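Cómo montar una maratón de terror en casa (de las de toda la noche)

6 de enero de 2024

Va rápido, que lo escribo con media lista por cerrar. Es lo que hago yo cada invierno y también en agosto, en la terraza, con algún cambio que pongo más abajo. Vale para cuatro personas o para doce. Para más, alquilad un local.

Lo que hace falta

Proyector o tele grande. Yo uso un Gimo de 3.000 lúmenes, comprado de segunda mano.
Un reproductor o un portátil con salida HDMI. El cable, largo. Más largo de lo que pensáis.
Altavoces. Los del proyector no sirven para terror, suenan a lata.
Regleta, mantas, cojines.
Papel y boli para el horario. En el móvil no, luego está sin batería.
Una lista de películas ya cerrada. Cerrada de verdad.

Paso 1. Elegir el tema

Sin tema acabáis a las once de la noche discutiendo en el sofá. Un tema estrecho funciona mejor que uno ancho. "Terror italiano" es demasiado. "Casas encantadas en blanco y negro" ya es otra cosa. Otros que me han salido bien:

Vampiros sin colmillos a la vista
Muñecos
Pueblos donde todos saben algo
Cine de un solo decorado
Segundas partes que nadie pidió

El peor fue "lo mejor de los ochenta". Cada uno traía sus mejores ochenta y no hubo manera.

Paso 2. La lista larga

Apuntad todo lo que encaje sin pensar mucho. Yo tiro de Kavura, que es la base de datos donde llevo mi catálogo, 2.132 títulos fichados con duración, año e idioma. Filtro por tema y por duración y de ahí salen unas cuantas. Si no tenéis nada parecido, una hoja de cálculo con cuatro columnas: título, año, minutos, dónde está. La última es la importante. Si una peli está "por algun lado", no está.

Ojo con las duraciones. La que viene en la caja puede no ser la del disco. Muchas de estas películas circulan en dos o tres montajes, el internacional más corto, el original con otra música, a veces con las escenas en otro orden. Mirad el archivo o el disco que vais a poner y apuntad esos minutos.

Paso 3. La lista corta

Cinco películas para una noche entera. Seis si son cortas, de menos de ochenta minutos. Siete no, ya lo probé.

Sumad los minutos y añadid quince por descanso. Si empezáis a las ocho de la tarde con cinco películas de hora y media, termináis pasadas las cuatro y media. Con los retrasos, las cinco. Decidlo en la invitación.

Paso 4. El orden

Esto es lo que más se nota. Lo mío:

Primera: algo conocido, con ritmo. La gente todavía está llegando y hablando, que no pase nada por perderse diez minutos.
Segunda: la mejor de la noche. Todo el mundo despierto, ya de noche cerrada. Aquí va la que da miedo.
Tercera: la rara. Yo puse Greenwood en este hueco, una de bosque lenta, casi sin diálogo, y entró muy bien. A la una de la mañana no habría entrado.
Cuarta: comedia o algo muy bruto. Sangre, risas. Drakanis es perfecta para esto, monstruo de goma desde el minuto cinco.
Quinta: corta y en color, mucho color. Nada de subtítulos a las tres y media.

Si hay una película de episodios, va bien partida: un episodio entre cada dos largos, a modo de entremés. Necesitáis tener los tiempos de corte apuntados, minuto y segundo.

Paso 5. Subtítulos e idiomas

Probadlos TODOS antes. No el primer minuto, el minuto cuarenta también. Los subtítulos se van desfasando poco a poco y al principio no se nota nada. En casi cualquier reproductor se adelantan o atrasan con dos teclas, buscad cuáles son y apuntadlas en el papel.

Versión doblada o original, se vota antes. Por mensaje, con fecha límite.

Paso 6. La imagen

Negros. El terror viejo es todo negro y con un proyector normal el negro es gris. Se arregla bastante con esto:

Persiana bajada del todo y toalla en la rendija de la puerta.
Tapar las lucecitas del router, de la regleta, del propio altavoz. Cinta aislante.
Modo cine, nunca modo dinámico.
Bajar el brillo un punto, dejar el contraste como esté.
Quitar el suavizado de movimiento. Siempre. Se llama distinto en cada aparato, está en ajustes avanzados.

En la terraza en agosto no se puede empezar hasta las diez y pico, así que quitad una película. Y sábana bien tensada, con pinzas abajo tambien, que con el aire las caras se deforman.

Paso 7. El sonido

Altavoces a la altura de la oreja de quien está sentado, separados de la pared un palmo. El problema del terror son los saltos: susurro, susurro, grito. Si hay vecinos, activad la compresión de rango o modo noche. Se pierde un poco de susto, se gana que no suba nadie a llamar al timbre.

Poned un trozo de la escena más ruidosa que tengáis y fijad ahí el volumen máximo. Marcad la rueda con un puntito de rotulador.

Paso 8. Electricidad

Proyector, portátil y altavoces gastan poco. Lo que salta los plomos es el calefactor, el microondas y el hervidor a la vez. En mi casa el límite son 3.000 vatios y con eso se llega enseguida. Las palomitas, con el calefactor apagado. Y el proyector en un enchufe que no comparta regleta con nada de la cocina.

Paso 9. La hoja del horario

Una hoja pegada en la puerta con hora de cada película, minutos y descansos. La gente que quiere venir solo a dos lo agradece. Añado una línea por película, director y país, sin argumento. Al lado, un hueco para puntuar del uno al diez. Tengo 34 hojas guardadas de otros años y son lo más divertido de releer.

Paso 10. Comida y bebida

Nada que cruja mucho en la segunda película. Bocadillos hechos desde la tarde, envueltos uno a uno. Bebida fría metida desde el mediodía, haced hueco en la nevera el día antes. Café para después de la tercera, en termo, así nadie enciende la luz de la cocina. Fruta. Parece una tontería y a las tres se acaba.

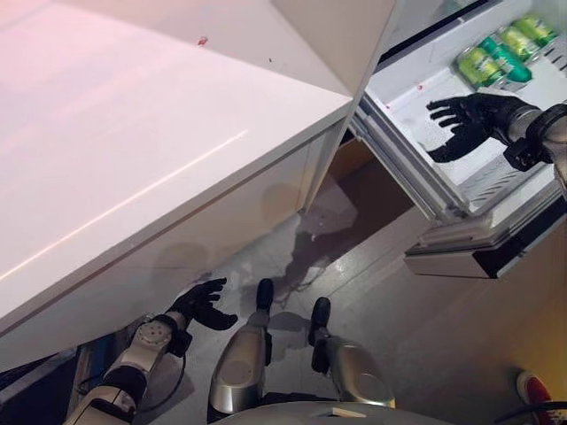

Paso 11. Al acabar

Dejad enfriar el proyector con el ventilador en marcha antes de desenchufarlo. Discos a su caja esa misma noche, aunque sean las cinco. Las notas se pasan a la hoja de cálculo al día siguiente y el tema de la próxima lo elige quien haya puntuado más bajo.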